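Visite des studios Grekon, vendredi, portes ouvertes. Arrivés en retard, parking plein, 3 euros le café. Bon. Le plateau d'Avance d'abord, le talk-show du soir : 265 places dans les gradins, à la télé on en imagine 500 ! Le chauffeur de salle nous a fait applaudir dans le vide, deux fois, puis rire sur commande. Moins facile qu'on croit.

Ensuite la régie – trop de monde, rien vu ou presque. Le pupitre Kälin, des boutons partout, défense de toucher. Puis la salle d'écriture, celle des sketchs. 100 blagues par semaine, nous dit-on, la plupart jetées. On en a lu quelques unes au mur, il y en avait de bonnes pourtant.

Pas pu voir le décor de Justasthorpe, fermé jusqu'en aout. Dommage. On y retournera.

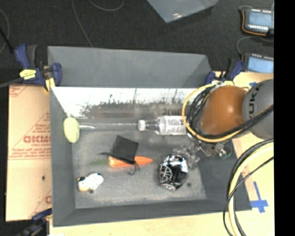

Bac gris, avec une bouteille en plastique transparent couchée au fond.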